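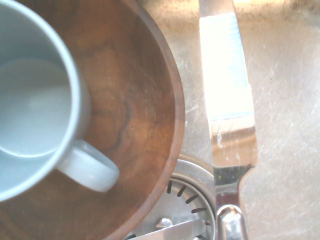 Caudal bajo de agua caliente solo en el fregadero de la cocina

Comunidad Prullix > Fontanería y agua caliente > Grifos
Pregunta publicada el 11/1/23
Estado: resuelta

Vivienda en Punlow, planta baja, suministro directo de red sin grupo de presión. Calentador instantáneo a gas Clirnetitz 952 en el lavadero. Distribución en multicapa, con colector y llave individual por cada salida. En la cocina hay un monomando Hailu con aireador extraíble, alimentado con dos latiguillos flexibles desde llaves de escuadra.

El problema es el caudal de agua caliente en ese grifo. Con el mando totalmente en frío mido 7 litros en un minuto con cubo graduado. Con el mando totalmente en caliente obtengo 725 ml en diez segundos, es decir, algo más de cuatro litros por minuto. En la ducha y en el lavabo no hay diferencia apreciable entre fría y caliente.

La consigna del calentador es de 43 °C. Con el grifo de la cocina a medio abrir el quemador se apaga, y vuelve a encender si abro del todo. En la ducha no lo hace nunca.

Comprobaciones realizadas hasta ahora:

Llave del colector abierta al máximo.
Llave de escuadra de caliente abierta al máximo.
Aireador desmontado, sumergido en vinagre una noche y vuelto a montar. Sin cambios.
Filtro de entrada del calentador revisado y limpio.

No quiero cambiar el grifo sin saber si es el origen. ¿En qué orden conviene seguir? El mueble del fregadero tiene poco espacio por detrás de los senos y prefiero no soltar los latiguillos más veces de las necesarias.

3 respuestas

Respuesta 1 (aceptada)

Con los datos que das se puede descartar bastante. El aireador es común a las dos aguas: si estuviera obstruido, la fría también bajaría. El calentador y su filtro son comunes a todas las salidas de caliente: si el problema estuviera ahí, lo notarías en la ducha. Queda el tramo entre el colector y la salida del grifo, solo en la rama caliente. En ese tramo hay cinco puntos posibles: llave del colector, tubo, llave de escuadra, latiguillo y cartucho.

La forma de acotarlo es medir de abajo hacia arriba con el mismo cubo.

Cierra las dos llaves de escuadra y abre el monomando en posición intermedia para descargar la presión. Deja después el grifo cerrado.

Suelta el latiguillo de caliente por el lado de la escuadra. Sujeta el cuerpo de la llave con una segunda herramienta para no transmitir el par al codo empotrado.

Rosca en la escuadra un latiguillo corto de prueba y llévalo al cubo. Abre la escuadra y mide diez segundos. Si salen los mismos 725 ml, la restricción está en la escuadra o antes de ella. Si sale claramente más, está en el latiguillo original o en el grifo.

Vacía los senos antes de empezar y pon los tapones. Las juntas planas y los tornillos del mando se van por el desagüe con mucha facilidad. 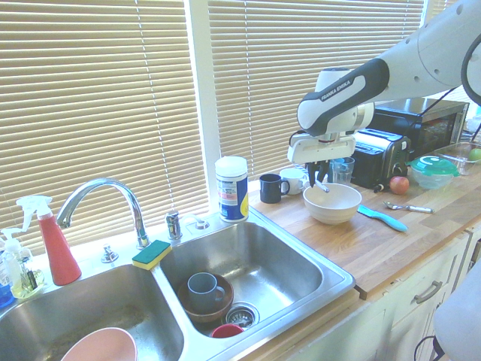
Si la medida en la escuadra es correcta, el paso siguiente es intercambiar los latiguillos en las escuadras: el de fría a la toma de caliente y el de caliente a la de fría. No hace falta tocar la parte superior. Si ahora la posición de caliente del mando (que entregará fría) es la que da poco caudal, la restricción va con el latiguillo o con ese lado del cartucho. Si la restricción se queda en la toma de caliente, vuelve a la escuadra, porque la medida anterior estaba mal hecha. Deja los latiguillos en su posición original al terminar.

Para separar latiguillo y cartucho hay que desmontar este último. En los monomandos de este tipo se retira el embellecedor, se afloja el prisionero de la palanca, se quita la tuerca de apriete y el cartucho sale tirando en vertical. Mira los dos orificios de la base. Lo habitual es encontrar arenilla, trozos de junta o una placa de cal en el de caliente. Mide el diámetro del cartucho antes de comprar otro.

Respecto al apagado del quemador, es una consecuencia. Los calentadores instantáneos necesitan un caudal mínimo para arrancar, y con la rama restringida te quedas por debajo en cuanto cierras un poco. El valor exacto viene en la placa o en el manual. No toques la regulación del aparato hasta haber corregido el caudal.

Respuesta 2

A mí me pasó lo mismo y era la cal. Cambia el grifo y listo, los cartuchos de repuesto cuestan casi igual. También puedes subir la temperatura del calentador, así mezclas con más fría y el caudal total aumenta.

Comentario a la respuesta 2: subir la consigna no elimina la restricción. Además, al demandar menos caliente pasa menos agua por el calentador y el apagado sería más frecuente.

Respuesta 3

Añado un punto a la respuesta 1. Algunos latiguillos llevan una válvula antirretorno en el extremo de la escuadra, y con agua caliente el obturador puede quedarse parcialmente cerrado. Desde fuera no se distingue. Se comprueba soplando en el sentido del flujo o mirando a contraluz una vez retirado. También conviene doblar el latiguillo con la mano en toda su longitud: el tubo interior de goma se degrada y puede colapsar aunque la malla exterior esté intacta.

Si lo sustituyes, comprueba el paso interior y no solo la rosca. Hay latiguillos con la misma conexión y una sección útil bastante menor. Radio de curvatura amplio, sin torsión, y junta nueva en ambos lados.

Actualización del autor de la pregunta

Medida en la escuadra correcta, mismo caudal que en fría. Con los latiguillos intercambiados, el lado de caliente del mando seguía bajo. Desmontado el cartucho: orificio de caliente tapado en buena parte por un fragmento de goma negra. El latiguillo de caliente tenía el tubo interior cuarteado cerca del racor superior. Sustituidos los dos latiguillos y limpiado el cartucho, que he vuelto a montar con grasa de silicona en las juntas. Ahora mido 7 litros por minuto en ambas posiciones y el quemador se mantiene encendido a medio caudal. Consigna sin modificar.

Preguntas relacionadas
Golpe de ariete al cerrar un monomando
Llave de escuadra que gotea por el vástago
Calentador instantáneo: oscilación de temperatura en la ducha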